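Search this notebook
Search

Workshop notebook: music files and old stores
Posted 4th March by Eero Heiskanen
4 comments | 12 shares

Continued from the February pages. The question is still the same one: how much of our bought music can we play without asking a server for permission, and what do we do with the part we cannot.

The Benemmont store closed its license server last month. I had downloaded everything before that, so the files are on the shelf disk, 565 tracks in total. Today I sorted them by type. Most of them are plain MP3, from the last period when the store had given up protection. 18 albums are from the earlier period and are locked. These open on the old desktop computer, which was authorized long ago, and they refuse on every other machine. I tried the laptop first, then the small player in the kitchen. The laptop asks me to log in and then waits until it gets tired. The player skips the track and shows no message at all, which I find impolite.

I wrote down the exact text of the laptop error in the shared folder, so please do not write to me to ask for it.

Second matter, the burning method. The Benemmont terms let the customer write each locked album to an audio CD, and I have kept a printed copy of these terms in the binder. I made one disc this morning as a test. It took two attempts. The first disc stopped at the ninth track and I suspect the blank, which came from an old spindle. The second one was complete and plays in the car.

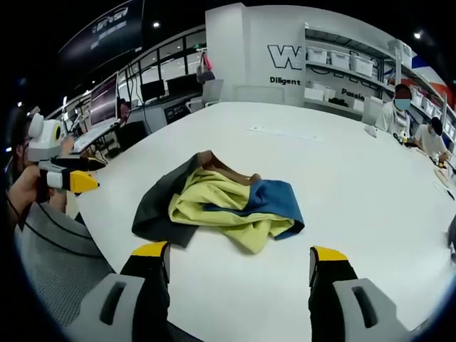
Then I read the disc back to lossless files. The sound is of course no better than the purchased file, and the result is bigger. I listened to both on headphones, changing between them many times, and I could not say which was which. My ears are not young, so somebody else should repeat this before we write it as a finding.

What is lost is the tags. Track titles come back as numbers, and the composer field is empty. For pop albums this is a small annoyance. For the Aasen piano recordings it is a serious one, because there each work is divided in many parts and the order has a meaning. I typed one album by hand and it took longer than the burning and the reading together.

Gaps: on two places in the same Aasen recording there is now a short silence between the movements, where the music should continue. I forgot to set the pause to zero in the burning program. The default is two seconds. To be done again.

Third matter, the Petthorpe shop. They sell without any lock, but every file has the buyer's account number written inside. I opened one in the hex viewer and found mine in the comment block near the beginning. I have no objection to this. The file plays everywhere and I do not plan to give it to strangers. But colleagues should know it is there before they put a sample file on the public page, as we did once with the Brustov demo.

I did not check whether there is a second mark hidden in the sound itself. To know this we need the same track bought from two accounts. If anyone has bought the same Petthorpe album as me, tell me and we compare.

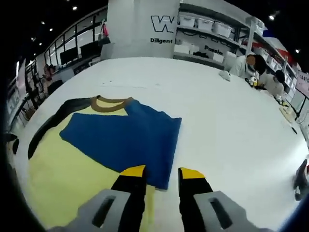 Can the old desktop be reinstalled now, as was suggested?

Please wait with it until all the locked albums are on disc. The authorization is stored on that computer, and with the license server closed there is no place to get a new one. I also do not trust a copy of the hard disk, because the Benemmont software looks at the hardware when it starts. I have put a paper note on the machine.

Things left for next time:

Buy new blanks, not from the same spindle.
Set the pause to zero and check it before each disc, the program forgets it after restart.
Save the track lists as text from the Benemmont software while it still opens. Maybe there is an export under the print menu, I have seen something like this.
Make the second copy of the shelf disk. It is now the only place for the MP3 part.

I wrote also to Benemmont support and asked if they will publish a last unlocking tool. An automatic reply came, saying that the mailbox is read until the end of the month.

4 comments
Leave a comment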